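Kasteo delivery robot, trial unit: outdoor inspection checklist
Supplier: Letix
Inspector: Dragica Nedeljković
Date: May 29, 2021

1. Emergency stop. Pass. Both buttons latch.
2. Battery at start. 87 per cent. Pass.
3. Bumper fixings. Pass. Re-torque after 30 hours.
4. Speed limiter. Refer to Letix. Setting not locked by password.
5. Forward view over paving, people on foot and parked two-wheelers. Pass. Front edges of the chassis show at the bottom; mask them in software.

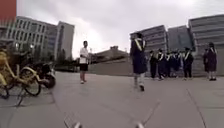 6. Warning sounder. Fail. Too quiet outdoors. Retest before sign-off.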